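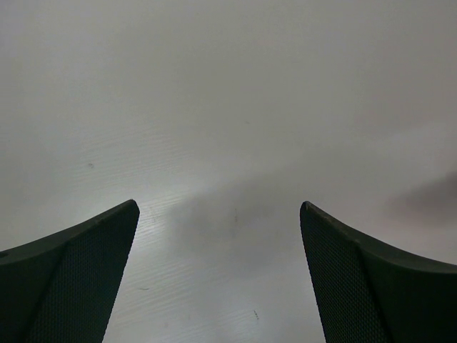 The worktop in Mernton, pale grey and grained if you catch the light right.

Marjan Sharifi has opinions about tables. She had 3 of them before this one, and she can tell you what was wrong with each.

"The first was glass," she says, pouring tea at the far end of the workshop she shares with Signe Oddsson. "I was young. You could see your own knees while you worked and they were never doing anything interesting."

The second was pine and soaked up ink like a biscuit. The third was black, on the advice of a magazine, and showed every crumb in the postcode. So last September she went pale grey laminate, with a faint wood grain running through it, and has been insufferable ever since.

"It's pretending to be wood," says Oddsson, who binds notebooks and wanted oak. "Grey wood. What tree is that?"

"A tired one," says Sharifi.

The oak was quoted at £1,155. The laminate came in at £300, fitted, and the difference went on a heater, which Oddsson concedes she sits nearest to.

I ask what she looks for in a surface. She thinks about this for longer than I'd expected.

"Dull," she says. "I want it dull. If you're sorting paper by colour all day, the table mustn't join in. White's too bright, it comes up at you. This is a sort of porridge. You put a thing down and you see the thing."

And the grain? She strokes it, a little defensively. "It hides scratches. Ladan dragged a guillotine across a plain one at her place and it looks like a motorway."

There are rules. Mugs live on the windowsill. Nothing gets cut without a mat under it. At six o'clock everything comes off and it gets a wipe with a damp cloth and washing-up liquid, after an expensive spray left streaks that took her a whole evening to shift.

Oddsson is still holding out for oak. She has a sample of it on her shelf, the size of a playing card, and she rests her tea on it.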